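Santoro Household Manipulation Project
Interim progress report to the Wakeck Fund
Section 3: Fault on the hand-held grippers

Collection of demonstrations in private kitchens continued through September under the agreement with Undumstead. Of the 1000 chopstick and utensil demonstrations planned for the period, 905 were accepted. The shortfall results from a single fault, which is reported below in line with the terms of the grant.

During routine checks, reviewers at Grimemico found that the finger opening recorded by one gripper did not match the opening visible in its own video. The error was small on bowls and lids but serious on thin objects, where the record showed the fingers closed on nothing. 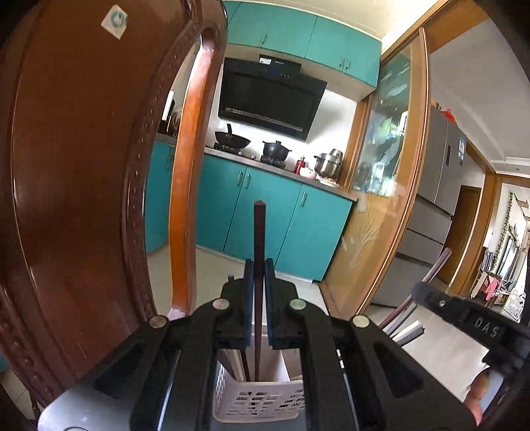 The cause was traced to a linkage screw that had worked loose with repeated use. The position sensor continued to report normally, so no warning reached the operator. In 14 sessions the operator also squeezed harder to compensate, and one finger pad tore. No person was hurt and no property in the homes was damaged.

The following measures are now in place. Linkage screws are secured with thread lock and checked before each session. Operators close the fingers on a gauge pin at the start and end of every recording, and any session with a mismatch is set aside for review. Pads are replaced after 2000 closures.

Affected demonstrations have been removed from the training set and will be recorded again at no added cost to the Fund. We request that the delivery date for the utensil tasks be moved to the end of November.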